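`skesivano-drop` holds the evaluation split and scoring scripts for the packet-release experiments. The training split and the policy checkpoints are kept separately and are not covered here.

## Task

The arm carries a light, flexible packet to a round open container and releases it. The container stands on the floor close to furniture or an appliance, so part of the approach volume is blocked. An episode starts with the packet already grasped. Picking is scored in a different split.

## Method under test

Two release policies are compared:

- **baseline**: opens the gripper at a fixed height over the estimated container center.
- **rim-first**: estimates the near edge of the rim, shifts the release point inward from it, and opens the fingers in two stages.

Both use the same arm planner and the same head camera stream. Neither uses depth. Rim estimation runs on single frames and is held constant once the gripper covers more than half of the visible rim.

## Contents

```
episodes/ head camera frames, joint states, gripper command
labels/ outcome per episode, rim ellipse on key frames
scripts/ score.py, replay.py
splits/ eval.txt, eval_blocked.txt
```

`eval_blocked.txt` lists the episodes in which a large object stands directly behind the container. Joint states are in radians. The gripper command is normalized, with 0 closed and 1 open.

## Results

| Policy | Success, blocked episodes |
|---|---|
| baseline | 18% |
| rim-first | 70% |

Success means the whole packet is inside the rim when the arm has retracted. A packet left lying across the rim is a failure. Most baseline failures were of that type. Results come from one arm and one room, and the gap should not be read as an estimate for other hardware.

## Labels

Outcomes were labeled by Siiri Strazds from the final frames, with the policy name hidden. Rim ellipses were drawn on key frames only. Where the packet or the fingers cover part of the rim, the ellipse is extrapolated and `rim_occluded` is set to 1.

Key frame from a blocked episode, with the packet over the container and an air purifier directly behind: 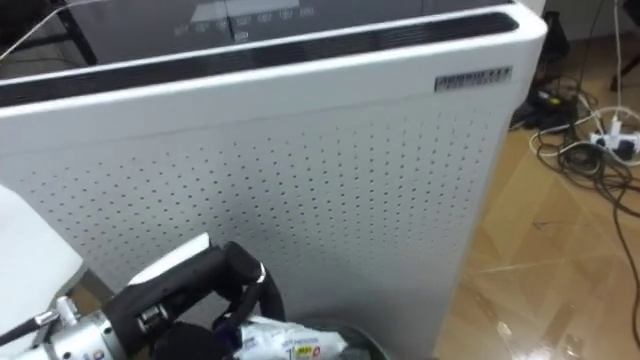
## Known issues

- Glossy floors produce bright streaks from the ceiling lights. The rim detector sometimes fits an ellipse to one of them. Use `--mask-floor` to suppress this.
- Perforated panels give false edges near the rim. No fix in this version.
- Frames are not blurred or cropped. Cables and other equipment are left in view.
- `replay.py` drops the last 7 frames of an episode if the gripper log ends early.

## Changes

March: added `rim_occluded`, removed duplicate episodes from `eval.txt`, and renamed `eval_near` to `eval_blocked`. Scores computed on the old list are not comparable.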